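9 April 2020
Posted by Tanvir Marikar, Player Support, Clallov

Reported problem

A player of the Cliretex slot reported that a free spins round closed early. The bonus awarded 7 free spins, but the game returned to the base reels after the fourth. The player's balance at that point was 970 credits, and no win from the remaining spins was added.

Initial review

The game log confirms that the session lost contact with the server during the fifth spin. The outcome of each spin is set on the server, and all results were recorded. The remaining spins produced a total win of 335 credits, which was held as pending.

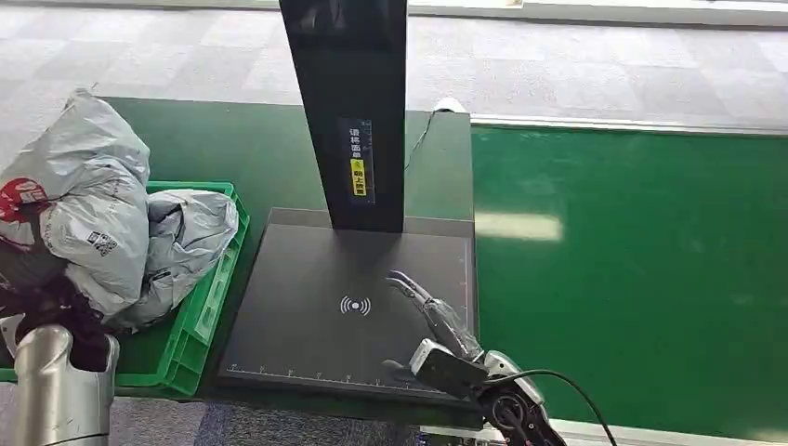 Action taken

Gayan Pathirana of the Delville games team released the pending amount to the player's account. The player was asked to sign out, clear the stored game data and open the slot again. The bonus round no longer shows as active on the account.

Status

Resolved. Should the fault occur again, the player is requested to reply to this ticket with the round number shown in the game history.

Contact Player Support | © 2020 Clallov | Back to top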